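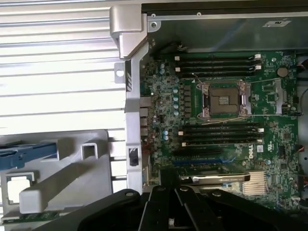

Minutes of the Totetico Repair Circle, held in the back room of the Domínguez Reading Room, March 26, 2026. The main business of the evening was the old workstations we were given in January, and we were all glad to get to them at last. The chair opened by thanking everyone for coming out on a weeknight, and for the lemon cake, and then we went straight to the Dell by the window blinds, which had its side panel off. The CPU socket is empty and so are all eight memory slots, four above the socket and four below, so the group agreed that a processor and memory must go at the top of the shopping list before anyone talks about what the machine might be used for.

Parts. There was a long and friendly discussion about where to buy. Ukus has used memory and will hold it for us for up to 30 days without a deposit, which seemed very generous. Carkevix is closer and easier to park at, but two members felt their prices had crept up since last year. It was agreed to ask both for a quote, and to copy the part numbers off the board itself this time (we all remember the power supply). A socket cover is to be bought too, as the gold contacts are delicate and the room is a dusty one.

Use of the machine. The reading room would love to have it for the family history table. Others wondered if the homework club had asked first. We went back and forth on this for quite a while, very good-naturedly, and decided to wait until it starts up properly.

Tools. The small screwdriver set is still missing its two finest tips. If they went home in your pocket, please do bring them back, no questions asked! Screws are to go in the egg carton with a note saying which machine they came from.

Any other business. The kettle is slow but has been descaled. Five people asked for an earlier start, so next month we will begin at half past six and see how it goes. The meeting closed with thanks to the reading room for the use of the tables.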